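Plotier opens orders for simulated kitchen training service

Monday, June 14, 2021

Plotier has started taking orders for Nincombe, a subscription service that lets robot developers train and test arms in simulated kitchens before they touch a real one. The company says a customer can go from an empty account to a working cooking task in two days. Its launch material is thin on what "working" means.

The basic plan comes with eight kitchens and a set of standard jobs, mostly moving food and cookware between counter, stove and sink. Customers can load their own arm model or use the one supplied. Extra kitchens are sold in packs of four, and Plotier won't publish prices for those until November.

The number Plotier wants people to remember is 94 percent, its success rate on the standard jobs. That score was reached inside the software, with Plotier's own arm model, on kitchens the company built. No figure is given for the same jobs on a real counter, and a spokesperson would not say whether such tests had been run.

Serena Pellegrini, who buys automation equipment for the catering supplier Van Damme, sat through the sales demo and came away without placing an order. "I asked what happens when the pot is greasy and the handle slips," she said. "They showed me the same clip again, from a different side."

Her complaint is a common one with this kind of product. A simulated vegetable has the weight and grip somebody typed in.
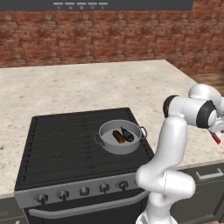

Plotier says users can adjust friction, mass and lighting, and that varying those settings makes the trained arm less fussy about the real thing. That may well be so, but it leaves the buyer to work out which settings matter, and the manual gives the subject four pages.

Rival Moltcombe sells a smaller library and includes a day of testing on hardware at its own lab. Plotier offers no such option. Trial accounts for Nincombe are open now and require a payment card at sign-up.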